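Senduneck Customer Help
Ticket 363 – Curved hairbrush, pink
Status: Solved
Opened by: Danai Andreadis
Handled by: Gyamfi, Senduneck help desk
Subject: Fluff and spray build-up at the foot of the pins

February 20, 2023

Hello Senduneck! First of all, I love this brush. I have thick hair down to my waist and it's the only one that gets through the lot without me having to sit down halfway. I bought it in July and I've used it every morning and most evenings.

My trouble is a greyish fluff that has settled right down at the bottom of the pins, where they go into the base. I can pull the long hairs out with my fingers, no problem, but the fluff stays put. I've tried a dry toothbrush (pushed it further in) and a hairdryer on cool (moved it from one end to the other, which was quite funny to watch). It's worst on the inside of the curve. There's also a slightly sticky feel, which I think is my Skasudside spray.

Can I put the whole thing in a bowl of water? The card that came with it says "wipe clean" and nothing else.

Danai

Reply from Gyamfi

Hi Danai, what a lovely message to open! Please don't put it in a bowl yet. Your brush has metal pins set into the base, and if water gets in round the foot of them it can sit there for days. Let's get the dry fluff out first and deal with the sticky part after that.

Could you tell me three things?

Are any of the pins loose if you wiggle them gently?
Have any of the little round tips come off, or do any of them feel scratchy?
Is the fluff in one patch, or all the way along?

Reply from Danai

None loose that I can find. I ran it over the back of my hand and nothing scratches. The fluff is all the way along but thicker towards the handle end. It's so much easier to look down the rows from the side than from the front! The pins are packed in very closely and they overlap, so from the front I was missing half of it. 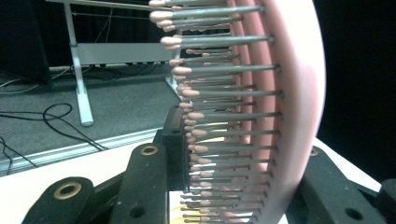
Steps we tried

1. Wooden cocktail stick, dry. Run it along between two rows, starting at one end and following the curve, then lift. Danai did this over a sheet of newspaper and got a long felty strip out on the first go. She says it was disgusting and she was delighted.

2. Wide-toothed comb, dry. Drag it through from the base towards the tips to catch what the stick has loosened. Her Jimer comb was too thick to fit, so she used an old nit comb with 2 teeth missing and it went through beautifully.

3. Cotton bud with a drop of mild shampoo and warm water. Squeeze it nearly dry before it touches the brush. Work round the foot of the pins a few at a time and change the bud when it turns grey.

4. Clean damp cloth over the smooth back and the rim, then over the tips.

5. Leave pins down on a towel overnight. Not on a radiator, please.

Reply from Danai

It worked!! I got through a ridiculous number of cotton buds, but the sticky feel has gone and the brush glides again. I did the towel bit and gave it a good shake in the morning, and no drips came out. There's one stubborn wisp left near the handle – I'll have another go with the cocktail stick at the weekend.

I'm also going to spray my hair after brushing from now on, and let it dry before I pick the brush up again.

Reply from Gyamfi

Brilliant, I'm so pleased! Spraying afterwards should make a big difference. If you pull the long hairs out every couple of days, the fluff has much less to cling to. I've passed on your point about the care card as well, as "wipe clean" really isn't enough for a brush with this many pins.

I'll mark this one as solved. If a pin does work loose later on, reply to this same ticket and it will open again.

Related tickets: 160 – Hair wound round the handle join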